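Folell Tableware Swap: your questions answered
Last updated 1/21/22

We get the same lovely questions every time a swap comes round, so we have put the answers in one place. Have a read before you start emptying the cupboards!

What is the swap?
You bring plates, bowls, cups, glasses, trays or table linen that you no longer use, and you go home with something that somebody else no longer uses. No money changes hands. We have been doing it for nine years now and we still get a thrill when the first boxes are opened. The next one is in February at the Pasex Rooms on Laskowska Street.

How do the tokens work?
You get one token for each thing you bring, and one token buys one thing. A saucer counts with its cup. A set of matching plates counts as a set up to six, and then you get a second token. Tablecloths are worth two tokens, because they are always the first to go and we'd love to see more of them.

Is there a limit?
Yes, 40 pieces per household. It sounds like a lot until you start on your gran's dinner service. If you have more than that, email us first and we'll see if the Janau swap can take the rest.

Do things have to be old?
Not at all. We adore pressed glass and anything with a wild 1970s pattern, but plain white supermarket plates go quickly too, mostly to people setting up a first kitchen. Plastic picnic things are welcome as long as they are clean and not cracked.

What about chips and scratches?
A tiny chip on the foot of a bowl is fine if you put a sticker beside it so people know. Chips on a rim are not, sorry. Scratched glazes are fine. Please don't bring anything that has been glued, however good a job you made of it (and some of you are very good).

How do I tell if coloured glass can go in the dishwasher?
If you don't know its history, wash it by hand. Warm water, a drop of washing-up liquid, a soft brush for the patterned parts, and a folded tea towel in the bottom of the sink. Let cold glass come up to room temperature before it goes anywhere near hot water. Cloudiness that comes off with a little white vinegar is limescale. If it stays put after a soak, the surface itself has probably worn and you may as well learn to love it.

My tablecloth has a stain. Can I still bring it?
Bring it! Mark it "for cutting" and somebody will turn it into napkins or bunting. For fresh tea stains, rinse from the back in cool water as soon as you can. Old oily marks on cotton often lift with washing-up liquid rubbed in and left for an hour. Wipe-clean cloths should come rolled if you can manage it, as the folds take ages to drop out.

How should I pack everything?
Newspaper is fine, but the ink does rub off on pale china, so use an old pillowcase for your best things. Stand plates on their edges in the box. Write your surname on the lid.

When do I need to arrive?
Boxes come in from 9 and swapping starts at 11. Come at the start if you have your heart set on glass. Come later if you like a rummage and a chat, since people often change their minds and bring things back to the tables.

Can children come?
Please do bring them. There is a low table with unbreakable things on it, and under-sevens get a free token each. You have never seen such careful shopping.

Can I ask for something to be put by?
No, we tried that and it got in a terrible muddle. There is a wanted board by the door, though, and it works beautifully for missing lids and single saucers.

I only want one or two pieces. Is it worth coming?
Oh, absolutely. One odd plate can cheer up a whole table, and mixing is half the fun. Start with a cloth you like and add things one at a time. They really don't need to match.
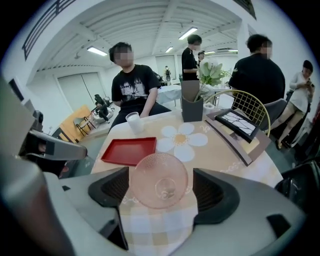
If you are nervous about clashing, pick one colour and let it turn up twice, then do as you please with everything else. And do stay for tea afterwards, with cake on whatever is left over. Bring your own mug if you can, as ours tend to get swapped.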